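小户型公寓租金定价中的装修状况因子:课程项目报告(节选)

二、研究问题

现有挂牌平台的租金估算多以面积、楼层和到最近车站的步行时间为自变量,装修状况通常只作为二元变量(精装或简装)处理。本组在预调查中发现,同一栋楼内面积相差不超过两平方米的单元,月租金差距仍然明显,二元变量无法解释。本项目据此提出两个问题:第一,将装修状况拆分为分项评分后,租金模型的解释力是否提高;第二,哪些分项对租金的影响在控制楼龄之后仍然显著。

三、数据来源与清洗

挂牌数据取自租赁平台 Flarkeo 十月的公开页面,范围限定为 Conneely 片区内的一居室和开间。原始记录共410条。剔除重复挂牌、缺少面积字段以及租期短于三个月的记录后,从中按楼龄分层抽取105套进入评分环节。分层依据为竣工年代,每十年一层,共7层,各层样本量相同。

租金统一换算为每平方米月租金,不含物业费。部分房源将供暖费并入租金,本组按房东填写的分项金额扣除;未填写分项金额的房源在清洗阶段已排除。
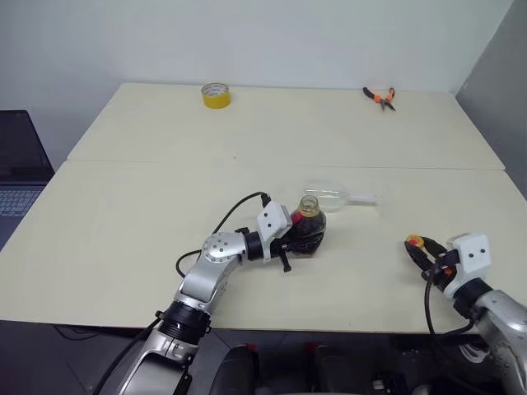
撰文:Áine Ó Súilleabháin、Isauro Ibarra
指导教师:Kathleen Ó Gríofa

四、评分方法

评分表包括墙面、地面、厨房台面、卫生间防水、门窗密封和固定家具六项,每项0至5分。评分由两名组员独立完成,依据为挂牌照片和看房记录。两人分差为1分时取均值,分差大于1分时由第三名组员 Saoirse Geraghty 复核并给出最终分值。评分期间,评分人不接触租金字段。

六项中,墙面与地面的一致性最好,卫生间防水最差。后者很难从照片判断,评分人往往只能参考瓷砖接缝和天花板的颜色变化。对于没有看房记录的单元,防水一项记为缺失,不做插补。

五、模型

基准模型为对数线性回归,因变量为每平方米月租金的自然对数,自变量为面积、楼层、步行时间、楼龄层和装修二元变量。对照模型去掉二元变量,代之以六个分项得分。两个模型使用同一组样本,标准误按楼栋聚类。防水一项因缺失较多,另行估计一次不含该项的版本,用于检验结果是否稳定。

六、结果

对照模型的调整后决定系数高于基准模型,留一楼栋交叉验证的误差也有所下降。在控制楼龄之后,厨房台面与门窗密封两项的系数为正且在5%水平上显著;墙面得分的系数接近零。固定家具一项的符号随样本变化,在较老的楼龄层中为正,在最新的楼龄层中为负。本组推测,新楼租客自带家具的比例较高,但现有数据中没有租客信息,无法检验。

去掉防水一项后,其余系数的方向不变,门窗密封的系数略有增大。

七、与中介访谈的对照

本组就定价流程访谈了中介公司 Evard 的租赁主管 Rocío Vergara。据其介绍,该公司的初始报价先参考同楼最近一次成交,再根据厨房和卫生间的状况上下调整,幅度由经办人决定,没有书面标准。墙面一般在换租时统一粉刷,不作为议价内容。这与墙面系数不显著的结果一致。访谈记录见附录二。

另一家公司 Lalov 未接受访谈,仅提供了空白的房屋交接清单。该清单对门窗只有“完好”与“损坏”两个选项,因此未能用于校验门窗密封的评分。

八、局限

挂牌租金不等于成交租金。挂牌时间超过100天的房源在样本中占有一定比例,其标价可能偏高,本组未做折减。样本只覆盖一个片区和一个月份,季节因素无法分离。评分表各项等距,5分与4分之间的差别未必等同于2分与1分之间的差别,后续可改用有序变量重新估计。

评分表原件、清洗步骤说明和回归输出分别见附录一、附录三和附录四。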